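Über uns

Zander ist ein Fachgeschäft für Patchworkstoffe und Quiltbedarf mit angeschlossener Nähwerkstatt. Wir verkaufen Meterware, Vliese, Garne und Schnittmuster im Laden und im Versand und geben Kurse für Anfänger und Fortgeschrittene.

Gegründet wurde das Geschäft von Senyo Odoi, gelernter Herrenschneider. Die erste Ladenfläche hatte 29 Quadratmeter und ein Schaufenster zum Hof. Heute arbeiten wir auf 154 Quadratmetern, verteilt auf Verkaufsraum, Zuschnitt und Kursraum. Fuseini Gbeho kam als Auszubildender ins Haus und leitet seit einigen Jahren den Einkauf und das Kursprogramm.

Unser Sortiment

Der Schwerpunkt liegt auf Baumwolle in Webbreiten von 110 bis 115 Zentimetern. Die Unireihe Daltent führen wir durchgehend in 94 Farben, auch als vorgeschnittene Streifen und Quadrate. Dazu kommen die Druckstoffe von Prastetti, die zweimal im Jahr wechseln, und breite Rückseitenstoffe. Ausgelaufene Drucke bleiben als Reststücke im Laden, solange etwas davon da ist. Auf Anfrage schicken wir Stoffproben.
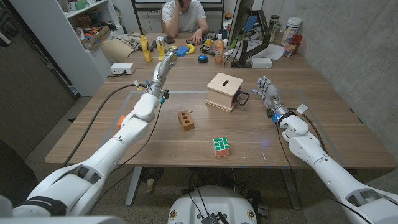 Roboterarme mit mehrfingrigen Händen über einem langen Holztisch

Kurse und Quiltservice

In den Kursen nähen höchstens acht Personen. Der Grundkurs umfasst vier Termine und endet mit einem fertigen Kissen oder Tischläufer. Maschinen können ausgeliehen werden, bitte bei der Anmeldung angeben. Wer eine eigene mitbringt, sollte an Netzkabel, Fußanlasser und einen Viertelzollfuß denken.

Fertige Tops quilten wir auf unserer Langarmmaschine. Zur Auswahl stehen flächige Muster, darunter unser eigener Entwurf Zavala mit versetzten Bögen. Top und Rückseite bitte getrennt und gebügelt abgeben. Die Rückseite muss an jeder Seite 10 Zentimeter größer sein als das Top. Das Binding nähen wir auf Wunsch an, die Handarbeit auf der Rückseite übernehmen wir nicht.

Das neue Kursprogramm erscheint jeweils im April und liegt im Laden aus. Fragen zu Bestellungen beantwortet der Versand, Fragen zu Kursen Fuseini Gbeho.

Stand: 06.10.2020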